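4.2 Budgeting for wear parts and task objects

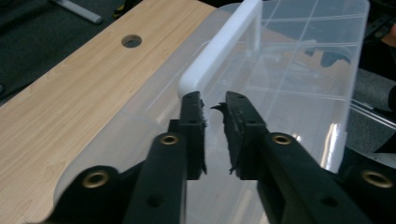
Figure 3. Hand-held gripper in front of a clear storage container on the tabletop. The dark finger pads have frayed along their inner edges.

When we first sat down to plan the purchase, we did what I suspect most small groups do, and put nearly all our thought into the large items. The quotations from Vemuline and Gorkari were compared line by line over several weeks, and we were rather pleased with ourselves when the chosen set of hand-held grippers came in at £1,193 (delivery included, and with a spare set of fingers that we had quite forgotten asking for). Pads, screws and the household goods to be picked up were put together under a single heading called "sundries", to which we gave £136 and very little further discussion.

We would plan this differently now. The pads are the part of the tool that meets every object, and they wear at a pace that depends a great deal on what is being handled. Figure 3 shows the sort of surface we mean: the material has gone rough and fuzzy, and a torn strand sticks out from the upper inner corner of the right-hand pad. The fingers themselves are a much smaller worry, and in our own accounts we have been content to spread their cost over the full length of the project, whereas the pads are entered as a consumable in the same way as tape or batteries.

Task objects deserve a line of their own as well. Clear plastic containers like the one in Figure 3 are cheap to buy singly, but a study that hopes to say anything about variety needs a good many shapes and sizes, and somewhere to keep them between sessions. Our Hostiveo order for containers, trays and lids reached £514 before we had thought about shelving at all, and Nia Wynne, who kept the purchasing records, very sensibly moved the whole lot out of sundries in June.

For groups drawing up a similar budget, we suggest ordering pads in packs of 10 from the outset, so that both sides of a gripper can be changed together, and noting the session at which each pair was fitted. The Pacheco spreadsheet described in Section 3 has a column for this. We left ours blank for far too long, and the replacement rates given in Section 5 therefore cover only the second half of the work.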